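Student Projects > Household Textiles > Reports > Bed Clearing and Towel Folding

Shares 16 | Comments 3

3. Method

The task was to spread and fold one blue cloth on a bed. The room was set up by Ankit Chaudhary and Nouhaila Shehata. Fold quality was scored by Liesbeth Geerts on the Drotell scale. Each trial was limited to 60 seconds. The cloth had to start bunched, with no corner tucked under. Small items left on the bed were not moved between trials unless they touched the cloth.

Corners were lifted first. Lifting from the middle of an edge gave a second crease, which had to be pulled out by hand and cost almost 16 seconds per trial. Wrinkles in the bed covering were not corrected.

Figure 2. Work area and cloth.
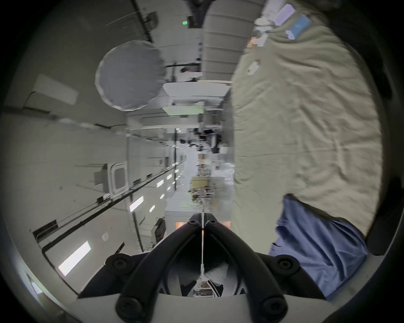
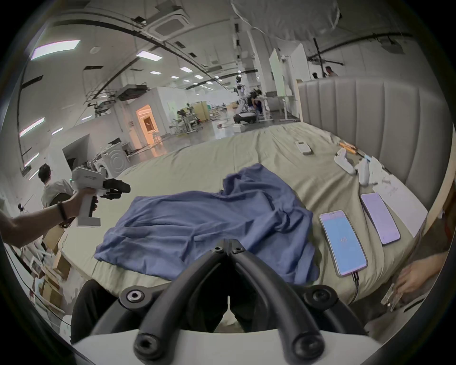
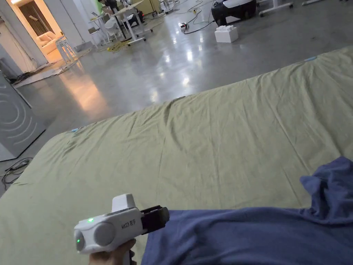
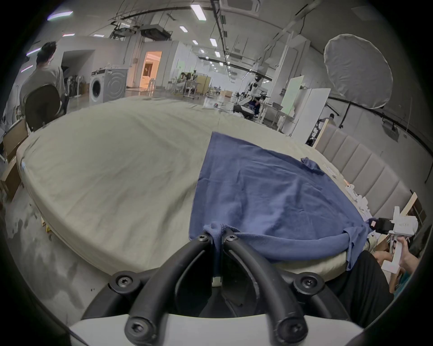
4. Limits

Only one cloth was used. A thinner fabric may slide more on the bed and should be tested in July. Scores from the first three trials were dropped after the scale was revised.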